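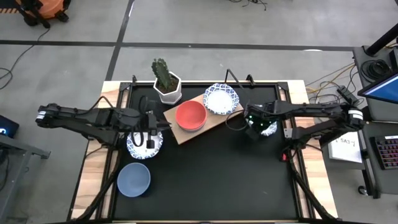 The everyday table

Reading time: 6 minutes
Print | E-mail

When Mireille Jaber moved to Nanville, she brought 39 pieces of tableware and no cupboard to put them in. Most were white plates with a blue floral border, from her aunt. The bowls came later, one at a time, each in another color.

"I was told they must match," she says. "But my aunt ate soup from a red bowl and nobody complained."

Her friend Frauke Kröger, who sells used dishes in Randodbridge, gives similar advice. Choose one pattern for the plates and keep to it. The bowls can be free – orange, pink, a green that is almost blue. On a dark table the colors look stronger, and a plain wooden board brings some warmth. For the middle, Kröger prefers a cactus to flowers. It asks for little water, and it stays when the guests have gone home.

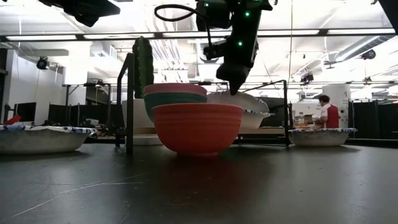
Can bowls of different colors be stacked?

They can, if the shapes fit. Put the wider bowl at the bottom, and lay a paper napkin between them when the glaze is delicate.

Contact | © Moya Magazine | Back to top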